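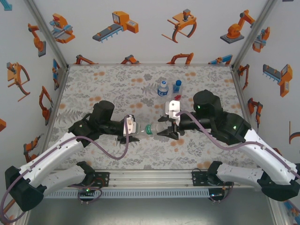 Salut, je coince sur la synchro de mes deux bras Kubo, montés dans le garage sur le même rail alu. Pour tenir une bouteille couchée à deux pinces, ça va, mais dès que je veux la faire tourner, le droit, qui serre côté goulot, prend du retard. Les deux sont à 400 Hz. Une idée ??
Fumiko Amano

Sota Matsuda
Coucou ! J'ai eu pareil en juin (57 essais, je te jure). Mets un seul maître et fais suivre l'autre, avec un couple limité à la pince. Et donne du mou à tes câbles violets, le mien tirait sur le poignet !

Xinyi Lei
Moi j'ai des Diris donc je sais pas trop... t'as essayé de redémarrer ?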